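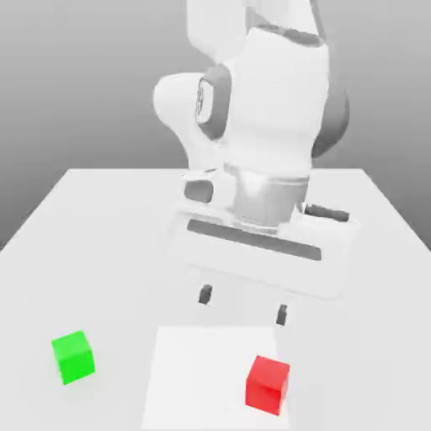 What I Wanted to Find Out

My project is on why people in Mollside stopped taking the bus to Porbridge. I grew up on that route, so I had opinions going in – probably too many! I handed out a two-page survey at the library and the farmers market and got 418 back, which is way more than I planned on typing up.

What People Said

Price hardly came up. What bugged people was the last bus leaving at 10, so anyone working a late shift had to find a ride home. Kathleen Doherty, who drove the route for 14 years, told me the evening runs used to be the fullest ones (she still has her old timetables and let me copy them).

What I'd Change

I should've asked people's ages. I also left out the weekend riders completely, and my advisor caught that on Tue 26 May, with the charts already done. I'm hoping to go back in August and ask them.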